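Shared Workshop Users Group
Minutes of the meeting held 30 December 2021, Cirkolus building, upper room

Present: Tormod Nordin (chair), bench users' representatives, the finishing room lead, the building manager. Apologies were received from the Flallico tenants.

1. Minutes of the previous meeting

Approved with one correction. Under item 4, "extraction rate" should read "extraction schedule." The chair has amended the file copy.

2. Matters arising

The replacement blade guard for the table saw has been fitted and signed off. The broken latch on the timber store remains outstanding. The building manager has the part and will fit it before the store is next restocked.

The request for a second key to the finishing room was discussed again. The position is unchanged: one key, held at the desk, signed out by name.

3. Dust extraction

The finishing room lead reported on the Flisico extraction unit. The main filter was changed at 1,205 running hours. The previous filter had been left in longer than the service sheet allows, and suction at the far branch of the duct had dropped noticeably before the change. Readings at all branches are now within the limits on the sheet.

It was noted that blast gates are still being left open at unused machines. This reduces suction at the machine in use and puts extra load on the motor. The chair asked that the closing procedure be added to the induction sheet, directly after the section on isolators.

A user asked whether the unit could be left running between jobs to clear fine dust from the air. The finishing room lead replied that the unit collects at source and has little effect on dust already airborne. The ceiling-mounted air cleaner should be used for that purpose and can be left on low speed through the session.

Agreed: the filter will be inspected monthly and the hours written on the card beside the unit.
Action: finishing room lead.

4. Bench allocation

The current system of half-day bookings was reviewed. Users with glue-ups need the bench for longer than one slot, and work left clamped overnight has been moved by the next user on more than one occasion. One joint failed as a result and the piece had to be recut.

Two options were put forward. The first was to allow overnight bookings on any bench. The second was to set aside benches 2 and 3 for clamped work and keep the remainder on half-day slots.
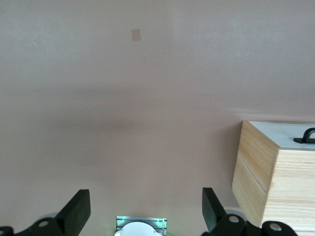 The second option was preferred. It keeps most benches in circulation and removes the need to move anyone's work. Pieces left on the clamping benches must carry a card with the owner's name, the adhesive used and the time at which the clamps may come off. Work without a card may be moved to the rack by the desk staff.

The chair pointed out that the rack is itself close to full. Users will be asked to clear finished pieces. Anything unclaimed by the end of April will be treated as scrap stock.

Agreed: second option, to be reviewed after one quarter.
Action: chair to revise the booking sheet.

5. Consumables

The charge for abrasives was discussed. At present users take sheets from the open drawer and pay into the tin. Stock records and takings do not match. The building manager proposed selling abrasives from the desk only, in packs, and supplying the drawer with part-used sheets at no charge. Agreed without a vote.

The Sakamoto pull saws are due for new blades. Replacement blades are not stocked locally and the lead time is uncertain - the order should go in before the current set is unusable. Spending of up to $100 was approved.
Action: building manager.

6. Humidity in the timber store

Logged humidity has varied more than is desirable since the heating came on. Boards brought in from the yard should be stickered and left in the store before machining. The finishing room lead will move the logger away from the door, where it is affected by outside air, and report at the next meeting.

7. Any other business

The first aid box in the machine room has been restocked. The eyewash expiry date will be checked at the same time as the filter.

8. Next meeting

Date to be circulated by the chair. Items for the agenda should be left at the desk in writing.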